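Minutes of the Plungate Child Health Study Group, 18th July

Si-eun Ra took the chair and gave everyone a very warm welcome, especially those who had come a long way round because of the road closure. Tae-yang Ok kindly agreed to take these minutes, so any mistakes in them are mine, and please do let me know and I'll put them right.

Minutes of the March meeting

These were agreed, with one small change: the spelling of Clokel in item four.

Whooping cough study

Si-eun went through where we have got to, and it was lovely to hear. We set out to enroll 800 babies through the clinics at Plungate and Clokel, and 368 families have now signed up. Plungate is well ahead. Clokel had a slow spring, partly from staff being away and partly, Si-eun thought, from the consent form, which runs to so many pages that tired new parents put it in their bag and forget it. A shorter version has gone to the ethics office and we hope to hear back soon.

There was a good long talk about the follow-up visits. Of the families due for their second blood sample, 91 have been seen. Three missed two appointments in a row, and the nurses would like to offer home visits before we count them as having left the study. Everyone was in favor. Si-eun reminded us that the sample has to reach the Ryu lab the same day, so home visits will need to be in the morning.

Sample storage

The second freezer at Ryu is nearly full. Tae-yang has asked Kavis for a price on a larger one and will bring it to the next meeting (the first price they sent was for the wrong model altogether, so we are starting over).

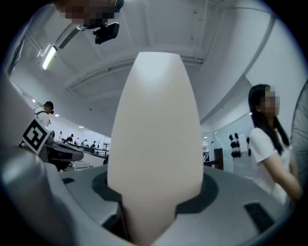
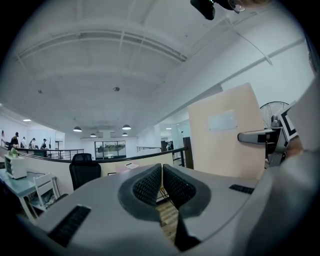
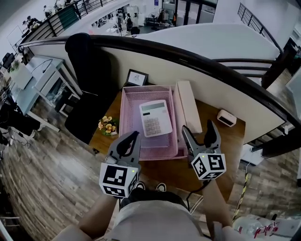
Letter to parents

The draft was read out and people liked it very much. It was felt that the part on side effects should come sooner, and that "adverse event" should go, as most of us wouldn't say it to a neighbor. Si-eun will redo the second page and send it around.

Any other business

Clokel clinic asked for more of the height and weight cards. Tae-yang to send a box.

Next meeting: date to be set once the ethics office has replied.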